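Última atualização: 02/01/2022

# mukano-trailers

Oi! Se você chegou até este repositório, provavelmente gosta de trailer tanto quanto eu (ou precisa de uma tabela para um trabalho da faculdade, e tudo bem também). O Mukano é a minha planilha de trailers de cinema, que começou como mania pessoal e foi crescendo até eu ter vergonha de deixar só no meu computador. São 402 filmes, todos lançados depois de 2000, e para cada um anotei quando saiu o primeiro teaser, quando saiu o trailer completo e quando o filme estreou de fato.

A pergunta que eu queria responder era bem simples: os remakes são anunciados com mais antecedência do que os filmes originais? Eu achava que sim, porque o público já conhece a história e dá para segurar a conversa por mais tempo. Ainda não tenho uma resposta que me convença, mas a tabela está aí e cada um pode brincar com ela!

## O que tem dentro

- `filmes.csv`: uma linha por filme, a tabela principal
- `videos.csv`: uma linha por teaser ou trailer, ligada à outra pelo `id_filme`
- `salas.csv`: onde eu vi o trailer passar no cinema, quando vi
- `notas.md`: minhas implicâncias, filme por filme (tem spoiler, cuidado)

O `filmes.csv` tem 8 colunas:

| coluna | o que é |
|---|---|
| `id_filme` | número sequencial, sem significado nenhum |
| `titulo_original` | no alfabeto latino, mesmo quando o original não é |
| `titulo_br` | vazio se não estreou no Brasil |
| `remake` | `s`, `n` ou `?` |
| `id_origem` | o filme refeito, se também estiver na tabela |
| `data_estreia` | a do país de produção |
| `idioma` | o falado na maior parte do filme |
| `distribuidora` | como aparece no cartaz |

O `?` da coluna `remake` merece uma explicação. Tem filme que adapta o mesmo livro de um filme anterior, tem filme que copia a trama inteira e jura que é original, tem continuação que refaz o primeiro cena por cena... Briguei comigo mesma durante semanas e no fim deixei a interrogação. Se você precisa de um sim ou não, jogue fora essas linhas ou decida do seu jeito, mas conte no seu texto o que fez, por favor.
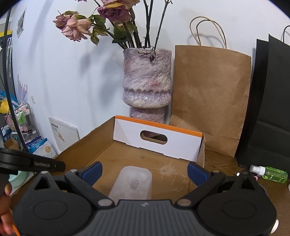

As datas foram a parte mais chata. Um teaser às vezes vaza antes, às vezes passa num festival e só vai para a internet bem depois. Eu uso sempre a data da publicação oficial, e a exibição em festival vai na coluna `obs` do `videos.csv`. Quem acompanha a mostra de Finholm vai reparar que vários vídeos de lá têm essa observação preenchida, justamente por causa disso.

## De onde vieram os dados

Quase tudo eu digitei à mão, vendo o vídeo e anotando. O lote da distribuidora Ó Ceallaigh veio pronto, num arquivo que eles mandaram quando pedi (com muita simpatia, aliás), e eu só acertei o formato das datas. Já o `salas.csv` é quase inteiro do Cine Avstead, porque é o cinema que eu frequento. Não use esse arquivo para concluir nada sobre o circuito em geral! Ele diz muito mais sobre as minhas sextas à noite do que sobre o mercado.

## Como usar

```python
import pandas as pd

filmes = pd.read_csv("filmes.csv", parse_dates=["data_estreia"])
videos = pd.read_csv("videos.csv", parse_dates=["data_publicacao"])
tudo = videos.merge(filmes, on="id_filme")
```

Os arquivos estão em UTF-8, separados por vírgula. Se você abrir direto no programa de planilhas e os acentos virarem sopa, importe escolhendo a codificação na mão.
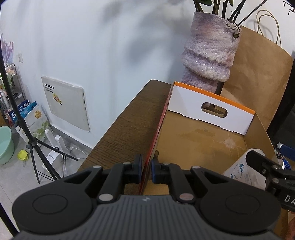 *Caixa de papelão rasa, com a borda vermelha.*

## Problemas conhecidos

- O cinema em hindi e em télugo está bem representado, o coreano nem tanto e o africano quase não aparece. É o retrato do que eu assisto.
- Filme adiado mais de uma vez só tem a data final. Perdi as intermediárias e me arrependo até hoje.
- A duração dos vídeos inclui a tela de classificação indicativa em alguns casos e em outros não. Estou arrumando aos poucos.
- Filme com duas versões filmadas ao mesmo tempo, em idiomas diferentes, entra como duas linhas, e nenhuma delas é marcada como remake da outra.

## O que falta

Quero revisar ainda em janeiro um grupo de 100 vídeos em que desconfio ter trocado teaser por trailer (a diferença é meio nebulosa, eu sei, tem "teaser" por aí que conta o filme inteiro). Depois disso penso numa coluna para o trailer que usa música que não está no filme, que é uma obsessão minha à parte.

Achou erro? Abra uma issue com o `id_filme` e um link para a fonte. Filme novo também pode sugerir, só peço que já tenha estreado.

## Licença

CC BY 4.0 para as tabelas. Os vídeos não estão no repositório, só os endereços, e os direitos são de quem os publicou.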